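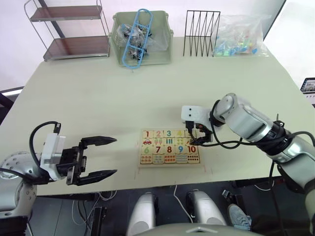 VOSGATE PUBLISHES GRIPPER COMPARISON, DECLINES TO NAME A WINNER

Puzzle-board trials of Tedon and Hatum fingers leave most of the makers' claims unsettled

April 20, 2020 – Vosgate, an independent test shop for small automation equipment, today released the results of a side-by-side trial of 2 gripper finger sets on a two-armed robot. The short version is that neither set did what its brochure led us to expect, and buyers should hold off on paying extra for either one until they have tried it on their own parts.

The trial used a child's wooden number puzzle as the workpiece. The board has a light wood frame and square tiles with numerals, small pictures and rows of colored dots. We chose it after reading a good many data sheets that promise "human-like" handling and then show a gripper holding a foam cube. A flat tile sitting beside other flat tiles is a harder thing to pick up, and it is a lot closer to what our customers pack and sort.

The Tedon set and the Hatum set were each run for 14 sessions in March, with the same arms, the same table and the same controller settings. Reddish marks on the tabletop show where the board goes, so it could be put back in the same place between runs. The camera sits at the robot's head and looks down over both arms.

What we found:

- Tedon fingers got under the edge of a tile more often, then lost hold of it on the way up. The maker's claim of "secure grasp on any flat object" was not borne out.

- Hatum fingers held on better once they had a tile. Getting that far took several tries, and pressing down at the corner of the board shifted the whole thing in 16 runs.

- Swapping in a different controller, supplied by Sveinbjörnsson, changed the results more than swapping the fingers did. We did not plan to test controllers and would not put much weight on this yet. It does make us doubt any finger comparison that leaves the controller out, including some of our own earlier ones.

- Cable routing matters and gets no space in the sales material. With cables looped back over the joints, 23 runs had to be stopped and started over to clear a snag.

Vosgate is not publishing a single score for either product. Scores of that kind get copied into ads without the conditions attached, and the conditions are most of the story. The board is one object on one table. A result on wooden tiles says little about bags of loose hardware, and nothing at all about wet or oily parts.

Tedon and Hatum both received the full results before release. Tedon has asked for a retest with a newer finger pad. We have agreed, on the condition that the pad is one a customer can buy.

Run logs, controller settings and the list of stopped runs are available on request. Video will be shared with the failed attempts left in.

Media contact: Vosgate Press Desk | © 2020 Vosgate. All rights reserved. | Back to top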